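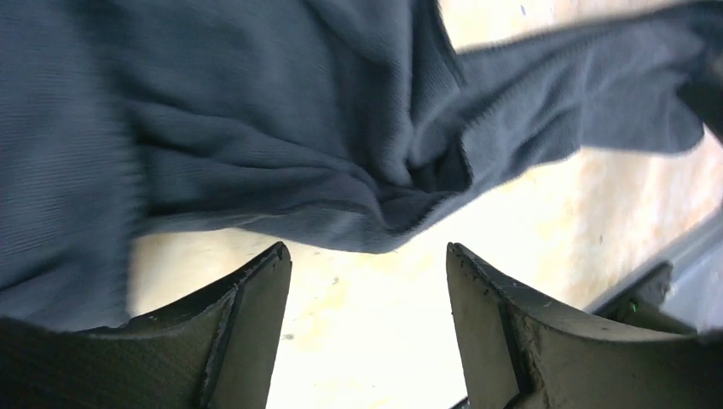
Maille bleu ardoise à côtes fines.

Ka-ming Lai répare des tricots depuis l'ouverture de Clultine, l'atelier qu'elle tient avec Yee-man Tsai. On lui apporte surtout des pulls et des sweats, parfois une couverture. L'an dernier, 579 pièces sont passées entre leurs mains. La plupart n'avaient pas de trou. « Les gens viennent pour une encolure qui bâille, un poignet qui s'ouvre, une couture qui tourne. Le trou, c'est ce qu'ils voient en dernier, et souvent ils attendent qu'il soit grand comme une pièce de monnaie. »

Elle commence par regarder le tissu sans le tendre. Une maille foncée, bleue ou grise, se lit mal à plat sous une lampe trop forte. Les côtes se confondent et les mailles tirées passent inaperçues. « Je préfère la soulever, la laisser tomber en plis et regarder où les lignes s'écartent. Après seulement, je l'étale. »

Les clients lui demandent surtout comment laver. Sa réponse tient en peu de mots : à froid, à l'envers, peu de lessive. Elle utilise Zesto parce que c'est ce qu'il y avait dans le local quand elles se sont installées, et n'a pas d'avis sur les autres marques. Pour le séchage, elle est plus ferme. « Jamais sur un cintre. Une maille mouillée pèse, et ce sont les épaules qui paient. On roule dans une serviette, on pose à plat, on remet les côtes droites avec la main. »

Yee-man Tsai s'occupe des fils. Elle les range par teinte dans des tiroirs achetés chez Brunard, à la liquidation du magasin. Il y a 38 bleus, et elle reconnaît qu'il en manque toujours un. « Entre le bleu ardoise et le gris-bleu, l'écart se voit à la lumière du jour, alors j'emporte le pull près de la fenêtre avant de couper. » Quand aucun fil ne convient, elle en prélève sur une couture intérieure du vêtement. Le procédé prend du temps et ne marche pas sur les mailles trop usées.

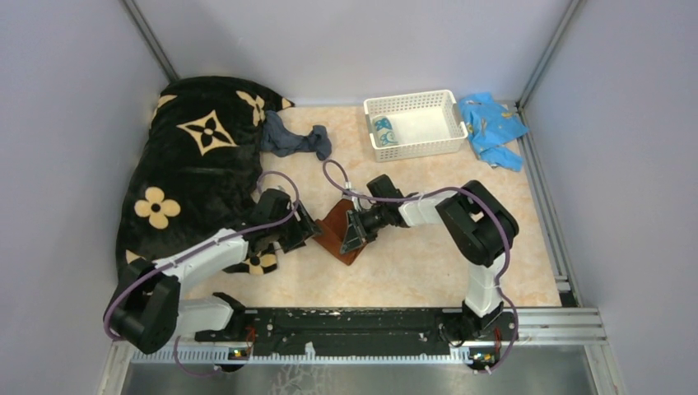
Le choix du fond de travail a occupé les deux associées plus longtemps que celui des machines à coudre. Ka-ming Lai voulait du blanc, Yee-man Tsai du gris. Elles se sont entendues sur quelque chose de clair et d'un peu chaud. Sur un sol marbré pêche et crème, un bloc de bois brun se détache nettement, et une maille sombre aussi. « Le blanc pur fatigue les yeux en une heure, dit Yee-man Tsai. Avec des veines légères, on garde le contraste et on tient l'après-midi. » Le seul défaut qu'elle lui trouve concerne les fils écrus, qu'il faut chercher du bout des doigts.

Une reprise simple coûte 70 francs, fil compris. Ka-ming Lai sait que certains pulls neufs sont vendus moins cher et le dit aux clients avant de remplir la fiche. Environ un sur quatre repart avec son vêtement. Les autres le laissent, souvent pour des raisons qui n'ont rien à voir avec le prix : un cadeau, une coupe qui n'existe plus.

En juin, l'atelier fermera deux semaines pour refaire l'éclairage. Les pièces à réparer pourront être déposées chez Ho, l'épicerie voisine, dans un sac fermé portant un nom et un numéro de téléphone.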